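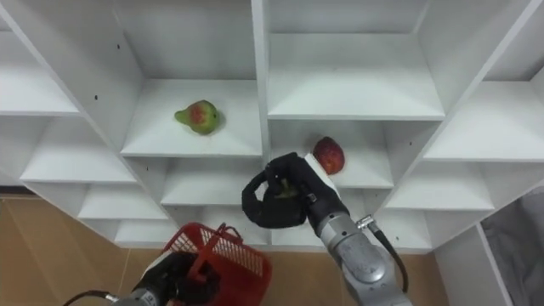 October — pear butter, batch 1133

Carried over from last entry: the 1132 jars set too hard at the top and wept at the bottom. Imke Janssen thinks the pectin went in before the sugar was fully dissolved. I think we overcooked it. Could be both. Changing one thing this time, which is the cooking time. Everything else stays as written on the Bredby sheet.

Fruit
Two crates from Rangel. One was firm and green at the neck, the other further along and bruised on the side that had been against the crate. Sorted them by thumb pressure near the stem. The soft ones went into the pot and the firm ones stay out on the bench until they give. A few apples set aside for the pectin comparison, to be cooked down with cores in and strained. Don't put those in with the ripening pears, they push the pears along too fast and then we have nothing to compare.

Prep
Peeled, cored, chopped. Kept the peels this time in a separate bag in the freezer. Lemon juice over the cut fruit as we went and it still browned some. Doesn't matter for butter, will matter for the halves if we ever get to those.

Cook
9:40 fruit and water in the wide pan, lid on.
10:05 soft enough to mash. Lid off.
10:10 through the food mill, medium plate. The coarse plate left grit last time, mostly from around the core.
10:30 back on low heat with sugar.
Stirred every 2 minutes at first and then more or less all the time. It spits once it thickens. Long sleeves next time.
11:20 first cold plate test. Ran when tilted.
11:35 second test. Held, with a thin ring of water at the edge.
11:50 third test. Held, no ring. Off the heat.

So the last 15 minutes were what got rid of the water. I would have stopped at 11:35 if I had gone by the spoon — it looked done in the pan.

Thermometer
The Usano probe read 8 degrees under the old glass one in the same spot in the pan. Tried both in boiling water and the glass one was right. Put tape on the Usano with a note. Any readings from September taken with it are suspect, and that includes the ones I used to argue with Imke about 1132, so I take some of that back.

Jarring
Jars hot from the oven, filled with the steel funnel, lids on straight away. One lid didn't pull down. That jar is in the fridge and is for eating. Two more have a bubble under the shoulder. Ran a knife around the inside of the rest before closing them and they look fine.

Labels: batch number and month only. The printed ones came off in the water bath last time, so these are pencil on masking tape until they're wiped and cool. 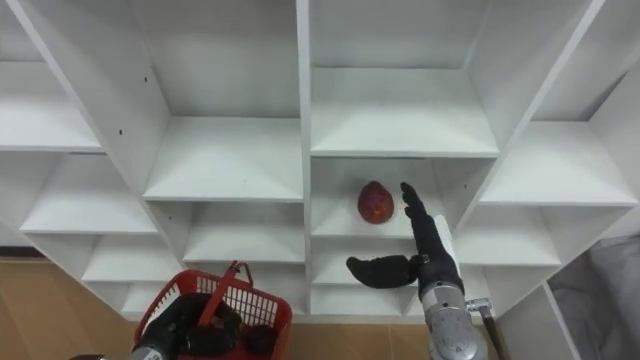
White cubby shelving, with the center divider and the two screw holes in the left side panel.

Taste
Imke and I both tried it warm. Less sweet than 1132 on the same sugar, and I can't explain that except that Rangel's fruit was different fruit. Still slightly grainy on the tongue. She wants to put half the next batch through the fine plate and leave the other half as is. Fine with me, as long as she washes the plate.

Spice
Left out on purpose. The Flaltasance recipe has clove and a bit of black pepper and I'd like to get the texture right before adding anything that covers it up. There's a jar of the original on the office windowsill if anyone wants to check how strong it is. It's strong.

To do
Open one jar after a week and one after a month. Look for water at the bottom first, before stirring.
Weigh the next batch before and after cooking. I forgot to weigh this one going in.
Ask Bredby if their sheet assumes peeled weight or whole weight. It doesn't say, and it changes the sugar quite a lot.
New battery in the Usano, then test again in boiling water. If it still reads low it goes in the bin.
Peels: try them boiled down for jelly, or throw them out by the end of the month. The freezer is full.
Buy a longer spoon.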